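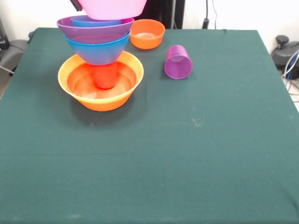
Plastic tableware on a dark green cloth.

Melamine tableware is a class of moulded plates, bowls, cups and trays made from melamine-formaldehyde resin, a hard thermosetting plastic. It is used in canteens, nurseries, hospitals, caravans and outdoor catering, where ceramic ware would be too heavy or would break too often. It should not be confused with tableware made from polypropylene or other thermoplastics, which can look similar but soften when heated.

Composition
The resin is formed by the reaction of melamine with formaldehyde in water. The resulting syrup is mixed with cellulose fibre, dried and ground to a fine powder. Pigment is added during grinding, so the colour runs through the full thickness of the finished article and does not wear away with the surface. The cellulose limits shrinkage in the mould and reduces brittleness.

Manufacture
Most articles are made by compression moulding. A measured charge of powder is preheated, placed in the lower half of a steel mould and pressed under heat until the resin has cured. Curing is a chemical change and cannot be reversed; waste pieces cannot be melted and used again. Printed patterns are applied by opening the mould part way through the cycle and laying a resin-soaked paper sheet, called a foil, on the article before closing it again. The thin line of surplus material left where the mould halves meet, the flash, is removed by sanding.

Properties
Cured melamine is hard, glossy and a poor conductor of heat. It resists oils, weak acids and alcohol. Strong bleach dulls the surface, and tea and coffee stain it once the gloss has been scratched. Repeated knocks cause chips at the rim, the weakest part of most bowls.

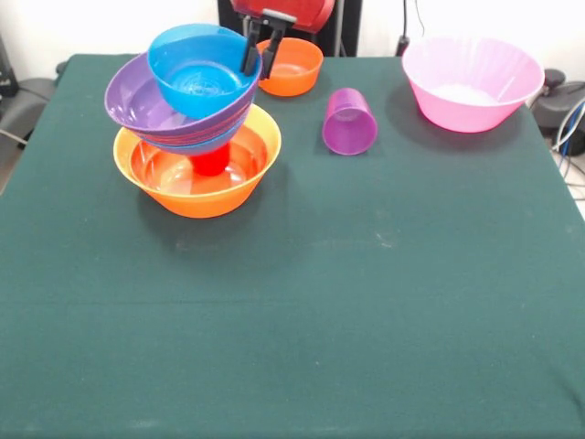 Can melamine bowls be used in a microwave oven?
Most makers advise against it. The material absorbs some of the energy and may crack, blister or become too hot to hold, and heating increases the amount of melamine and formaldehyde that can pass into food.

Stacking and storage
Catering ranges are normally designed to nest. The angle of the wall and the height of the foot ring decide how closely pieces sit together: a steep wall saves width but may cause bowls to jam, while a shallow wall takes up more shelf space. Some patterns have small internal lugs that keep the walls apart and allow air to pass between pieces after washing.

Related articles
Compression moulding
Foot ring
Polypropylene
Thermosetting plastics
Urea-formaldehyde
Vitrified hotel ware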